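A visit to the Lauritsen shirt works, Pratstead

Posted Jun 1, 2019

Lauritsen makes the shirts for Rollow and for a string of smaller clubs, and once a year it lets supporters in to see how. I had put my name down in December and had forgotten doing it until the email arrived with a car park map. The works is on the Pratstead ring road, behind a tile warehouse. If you come by train it is a long walk with no pavement for the last part, so take the bus to the tile warehouse stop and go round the back.

I went mainly to ask about labelling. Anyone who buys football shirts will know the problem. There is a cheap version called the supporter shirt and a dearer one called the match shirt, and for years people have complained that the dearer one isn't the same as the thing worn on the pitch. Rollow's shop had a row over it last season, when several people asked for their money back and were told that "match" was the name of a range.

The visit began in the canteen with tea and a short film, mostly of goals. Then we were given visitor badges and split into 2 groups. Mine did the cutting room first. Fabric comes in on rolls from Trastari, and the same rolls are used for both shirts up to a point. The body of the supporter shirt and the body of the match shirt are cut from different weights of cloth. The sleeves are the same on both, which I hadn't known. The match shirt is also cut narrower at the waist and a bit longer at the back.

The sewing room was louder and we couldn't hear much of what the guide said. What I did pick up was that the collar is the slowest part of the job. Flat seams are used on the match shirt and ordinary overlocked ones on the other, and you can feel the difference with a thumb if you turn the shirt inside out. We were handed one of each to try. The badge on the supporter shirt is stitched and the badge on the match shirt is heat pressed. A man in our group said he had always assumed the stitched one was the better of the pair. The guide said a lot of people do, and that the pressed badge is there to save weight.

So to the labelling. The guide was quite open that the players' shirts are a third thing again. They are made in a small room at the far end, to each player's measurements, in a run of 378 for the season across the first team and the reserves. They use the same cloth as the match shirt, but the side panels are a more open mesh and the hem has no printed tag. Lauritsen doesn't sell them. A few end up in charity auctions with a signature on.

I asked whether the swing tag on the match shirt ought to say so. At present it says "as worn by the team", and in my view it shouldn't. The guide said the wording had been agreed with the clubs and that new tags were on order for next season, with "authentic" taken off and a line added about the panels and the fit. I asked to see one and was told they hadn't come back from the printer. I also asked whether people who had bought under the old wording could swap or get a refund. The answer was to go back to the shop that sold it. That is the right answer in law, as your contract is with the shop, but it isn't much use if the shop is the one telling you that "match" is only a name.

If you are in that position, keep the tag and the receipt and put the complaint in writing. Quote the words on the tag exactly. A shop has to sell goods that match their description, and the tag is part of the description.

The last stop was the seconds shop. Supporter shirts with small faults were going cheap, and there was a rail of away shorts in children's sizes. The limit was 2 items each. I bought one shirt with a crooked size print inside the neck. The raffle had 500 tickets and I didn't win it.

Places for next year open in December on the Lauritsen website. It is free, takes a whole morning, and you need closed shoes. Children have to stay with an adult on the factory floor, and the canteen takes cash only. 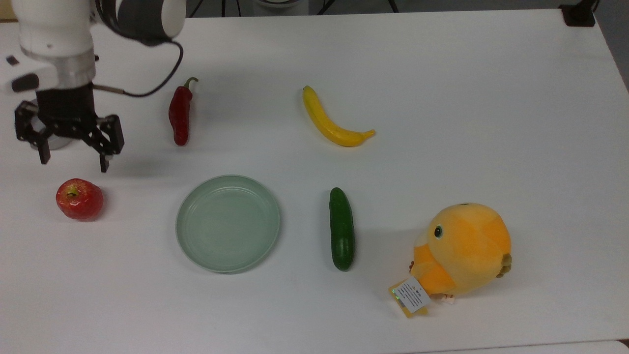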